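« Le robot apprend aussi vos hésitations »

Gwenaël Guérin passe ses journées à tenir la main d'une machine. L'expression le fait grimacer, mais il n'en a pas trouvé de meilleure pour expliquer son métier à sa belle-famille. Chez Ponlow, où il est entré comme technicien de maintenance, il montre à des bras robotisés comment ranger, plier, trier. Parfois en guidant directement la pince, parfois à distance, deux manettes dans les mains et un casque qui lui laisse une marque sur le front jusqu'au dîner.

« On imagine que je programme. Je n'ai pas écrit une ligne de code depuis l'hiver. Je fais le geste, je le refais, et à la trentième fois je ne sais plus du tout comment on attrape un torchon. »

Trente, c'est le nombre de démonstrations par série. Après quoi il a droit à un café, puis on change de torchon. Le projet en cours, baptisé Edon par quelqu'un qui a depuis quitté l'entreprise, en réclame 375 avant la fin juin. Faustine Lebrun, qui relit les enregistrements, en rejette une partie sans états d'âme. Motif le plus fréquent : l'opérateur va trop vite.

« Le matin je suis appliqué, un vrai moine. Vers 16 heures, j'ai envie de rentrer et ça se voit. Faustine ouvre le fichier et me dit : là, tu pensais à ton train. »

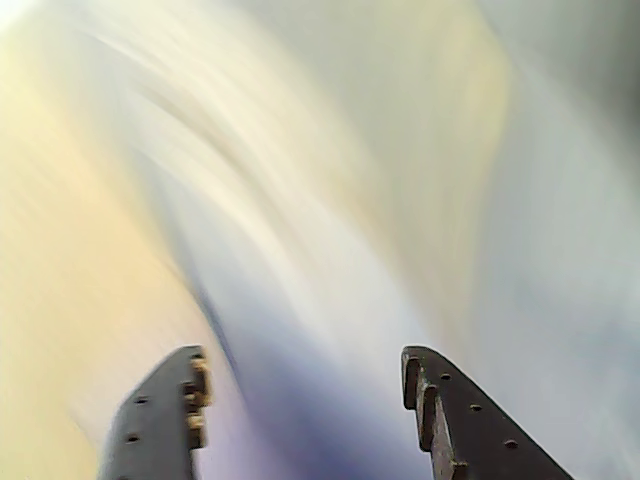

La vitesse, il y revient souvent. Un poignet humain pivote sans y penser, et la pince suit, ou prétend suivre. « Quand je tourne d'un coup sec, tout file autour des doigts, on ne reconnaît plus rien. Moi, je sais où est la table, je viens de la quitter. Le modèle, lui, doit se débrouiller avec des traînées de couleur. » Il a donc appris à bouger comme dans une piscine, au point que sa fille lui demande de mettre le couvert plus vite.

La téléopération lui pose d'autres soucis. Il ne sent pas ce qu'il serre. Ses premières semaines ont coûté à Ponlow 2 gobelets et un peu de son amour-propre - « surtout les gobelets, ils étaient à Romain ». Romain Maillard, son voisin de bureau, confirme et attend toujours le remboursement.

Et les hésitations ? Faut-il les couper ? Guérin soupire. L'équipe en discute depuis des mois. Lui voudrait garder les ratés, à condition qu'on voie comment il les rattrape. Lebrun préfère des gestes propres. Pour l'instant, ils gardent les deux dans des dossiers séparés, dont l'un s'appelle « Gwenaël ».

« Un jour, le bras s'est arrêté au-dessus du bac, il est reparti en arrière, puis il y est retourné. J'ai reconnu mon geste. Je fais pareil devant le frigo. »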